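Kleinkram im Karton packen, ohne dass nachher alles durcheinanderfliegt

Wer schon einmal mit drei Tüten voller Tuben, Becher und Taschentücher umgezogen ist, weiß, wie lange man abends nach der Zahnpasta suchen kann! Ich packe den Kleinkram deshalb inzwischen immer ganz zum Schluss und immer auf dem Bett, weil man da so schön Platz hat und der Rücken es einem dankt.

Zuerst den leeren Karton unten mit einem Streifen Klebeband verstärken (ich nehme das von Nurex, 200 g Inhalt mehr oder weniger machen dem nichts aus). Dann kommen Becher und alles Sperrige hinein, und zwar liegend. 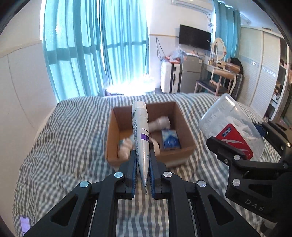

Tuben sind ein Kapitel für sich. Vor dem Einpacken drehe ich jeden Deckel noch einmal fest zu und streiche den Inhalt ein wenig vom Verschluss weg. Am liebsten stelle ich sie mit der Schraubkappe nach oben in den Karton, so wie die silbrig-weiße mit dem lila Band, und klemme sie zwischen den Becher und das Päckchen Taschentücher, damit sie nicht umkippen. Bei Tuben ab etwa 210 ml kommt bei mir noch ein kleiner Beutel drumherum.

Zuletzt die Lücken mit zerknülltem Papier füllen, den Karton sachte rütteln und erst dann zukleben. Was durchsichtig verpackt werden soll, wandert bei mir in eine Dose mit Deckel.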